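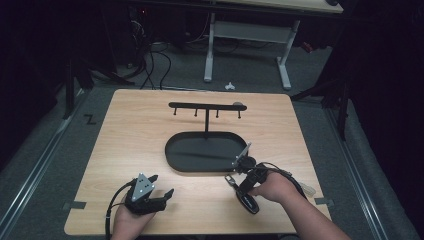 Somewhere to Hang the Mugs: A Report on Our Shared Kitchen Project

May
By the Fledley House kitchen group

When we were asked to choose a small household problem and spend the term on it, we all thought of the kitchen at Fledley straight away. Anyone who has tried to make tea there at eight in the morning will know why! The mugs lived in a heap by the sink, stacked inside one another, and two or three lost their handles every term.

Our first idea was a shelf, but we weren't allowed to drill, so we began looking at stands instead (there are far more kinds than we ever imagined). The one we settled on is black metal, with four short pegs hanging from a bar along the top and an oval tray underneath with a raised edge. We liked the tray best of all, as drips would have somewhere to go besides the worktop, and teaspoons could rest in it too.

We put a short survey through 200 doors and were delighted to get 267 comments back, some people having written a good deal more than we asked for. Most wanted their favourite mug within reach, and a surprising number were cross about wet rings on the wood. A few worried that a stand with a bar across the top might tip if only one side was filled, and we thought that a very fair point. Our advice is to hang the first two mugs on the inner pegs and then work outwards, keeping the heaviest ones near the middle.

We also tried to write down what a good stand should do for a kitchen like ours. It should be easy to wipe, and it should leave enough space between the pegs for a fat soup mug, which we measured with a ruler and a lot of arguing. Five people share each kitchen at Fledley, so one mug will always be left over, and for now that one can sit in the tray.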